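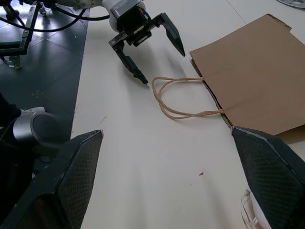
Gallery: carrier bags, paper and otherwise

Trarkby has sold bags to small shops for years, and these pages show the ones we get asked about most. Most of the orders are for plain kraft, with no printing, in the size a bookshop or a bakery would use. The handle is twisted paper, pale tan against the brown, and both ends of the loop are fixed at the mouth of the bag. Bags are packed flat and should be kept flat until they are needed. A stack that has been stood on end in a stockroom tends to curl at the corners.

Sizes and ordering

The plain bag comes in 3 sizes. The middle one is listed as 842 in the catalogue and is the one to try first if you are unsure. A full pallet holds around 4,000 of the middle size. Smaller amounts are sold by the carton, and part cartons can be collected from the Msimang Road counter but not posted.

Handles

Twisted paper is the standard handle. Flat tape handles can be ordered on the large size only. They lie closer to the bag, so the cartons come out a little slimmer, but customers carrying bottles usually prefer the twisted sort.

Printing

One colour, one side, is done in house. Anything more goes out to Parer and adds a fortnight. Artwork should reach Junhao Zou as a PDF, with the logo at the size you want it printed. Please leave a clear margin at the top, where the bag folds.

Storage and re-use

Keep bags off a concrete floor and away from outside doors. Used bags can go in with household paper, handles included, as long as they are clean.

Page last changed Monday, January 30, 2023. The Oltus range of cotton bags will be added in June.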